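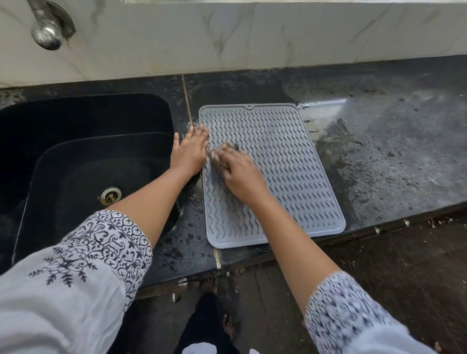
Scrubbing the drying mat beside the sink.

Kitchen Gallery: Sink and Counter
Posted 6/17/19 by Randi Tangen

The Flenddale house has a black granite counter with a black sink set into it and white marble-patterned tile on the wall behind. We moved in during April and this gallery covers the corner by the faucet, where most of the daily work gets done.

The gray silicone mat lives to the right of the sink. Dishes drain on it after every meal, and the grooves between the ridges collect whatever runs off them. Once a week it gets a proper scrub, flat on the counter, one hand holding it and the other working the pad along the ridges. Shona Wihongi used to do hers in the sink, but the mat folds up in there and the ends get missed.

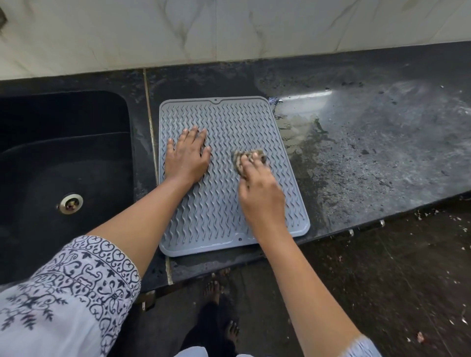
Dish soap and warm water are enough for most weeks. If there is a chalky film left in the grooves, use white vinegar, but keep it on the mat and off the granite. Rinse both sides under the faucet and hang the mat by the hole in the top edge until it is dry.

The counter comes last. Wipe up the suds with a wet cloth, go over it again with clean water, then dry it with a towel. Black stone shows every streak, so change the towel when it gets damp.

7 more pages in the house section, including the pantry shelves and the laundry room.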